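Teaching the Arm to Rack a Plate: A Walkthrough for New Club Members
Posted 24 Jun 2026 by the Clutstead Robotics Club

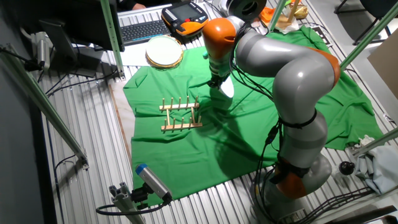 The plate task at our bench, with the gripper over the cloth and the wooden rack beside it.

Racking a plate is my favorite first project for anyone who joins the club. You pick up one plate, turn it on its edge, and set it down between two pegs. It takes a person a second and a half of not thinking. Getting the arm to do it will use nearly everything you learned in the January intro sessions, and the first time the plate goes in you will want to call someone over to watch!

This page assumes you can power up the arm, jog it from the teach pendant, and save a point. If you can't do those yet, work through the Zemholm sheets first and come back.

What you need

The arm with the two-finger gripper
A round plate (start with one you don't mind chipping)
A wooden dish rack with upright pegs
A cloth big enough to go under the rack
Masking tape and a soft pencil
The teach pendant, plus a keyboard for the script

Step 1. Lay out the work area

Spread the cloth and put the rack near the middle, with the slots facing the way you want the plate to come in. A few wrinkles are fine under the rack, but smooth out any big fold near the slot you plan to use. A fold can tip the rack just enough to move the tops of the pegs, and you'll spend an hour blaming your code.

Mark the rack's corners with small bits of tape. Do the same for the plate. When something gets bumped – and it will – you can put it back without reteaching every point.

Step 2. Set your speed limit

Keep the arm at 60 millimeters per second for all teaching. It feels painfully slow for the first ten minutes and then you stop noticing. Hands stay out of the reach area whenever the arm is enabled, even when it's standing still. If you need to move the plate, stop the program first.

Step 3. Teach the pick

Save these three points, in this order:

pick_above: gripper open, pointing straight down, well clear of the plate
pick_rim: fingers on either side of the rim
pick_lift: straight up from pick_rim, high enough to clear the pegs

Grip the rim, with one finger over it and one under. The lower finger has to get underneath, so raise that side of the plate a little. We use a scrap of wood as a shim. Come in slowly and check from the side, with your eyes at plate height. From above it always looks better than it is.

Close the gripper at low force. Our script takes a raw value, and 3000 holds a dinner plate nicely without squeaking. Lighter plates want less.

Step 4. Turn the plate

Now rotate the wrist until the plate stands on edge. Do this at pick_lift, up in the open, and nowhere near the rack. The true angle on our setup came out to 78 degrees, because the plate settles a bit in the fingers when it's picked up. Yours will be different. Hold a square next to the plate and adjust until it looks parallel to the pegs.

Watch the cables during this move. If they pull tight, turn the wrist the other way around and reteach the point.

Step 5. Teach the place

Bring the plate over the slot and stop. Look down the row of pegs from the end of the rack. You want the same gap on both sides. Save that as place_above, then lower the arm in tiny steps until the plate touches the rails. Back off by one step and save place_down.

Open the gripper, and move straight up before you do anything else. I have knocked over more plates on the way out than on the way in.

Step 6. Run it

Step through the program one line at a time with no plate. Then with the plate. Then run it straight through, with one person on the stop button doing nothing but that job.

Your goal is 3 good runs in a row. Once you have those, write your points and grip value in the logbook.

If it goes wrong

Plate swings when lifted: you're gripping too close to the edge. Move in a little.
Plate lands on top of a peg: check the tape marks first. Nine times out of ten the rack has moved.
Plate leans over after release: place_down is too high, or the plate is too thin for that slot.
Arm stops with a joint limit error: move the rack closer to the base and teach the place points again.

Where to go next

Try a second plate in the next slot using an offset from the first, with no new taught points. After that, ask about the Sorar scripts, where the cameras find the plate for you and the tape marks can finally come off the cloth. The group going to the Blackburn meet is working on a full rack right now, and they'd love more hands!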